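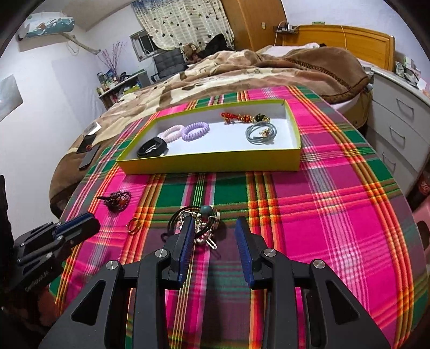 Participants wanted: sleep and taste study

58 shares | 5 comments

The Prondby research center is looking for adults to take part in a study on how a short night of sleep changes the way food tastes the next day.

You can apply if you are 18 or older, do not smoke and usually sleep at least seven hours a night. People who work night shifts or have lost their sense of smell in the past year cannot take part.

There are 59 places. Each participant makes five visits, all in the morning, and wears a wrist sleep tracker at home between visits. At each visit you will taste small samples of sweet, salty and bitter drinks and rate how strong they are. Please do not eat or drink anything but water after 10 p.m. the night before.

Participants who complete every visit are paid $18 per hour. Parking is free. You may leave the study at any time and will be paid for the hours you have done.

To apply, fill out the short form at the front desk or ask for Gaëtan Joly, study coordinator. Applications close at the end of January.

Related
Does coffee dull a sweet tooth?
Why some people dream in the afternoon
Lacroix lab seeks weekend assistant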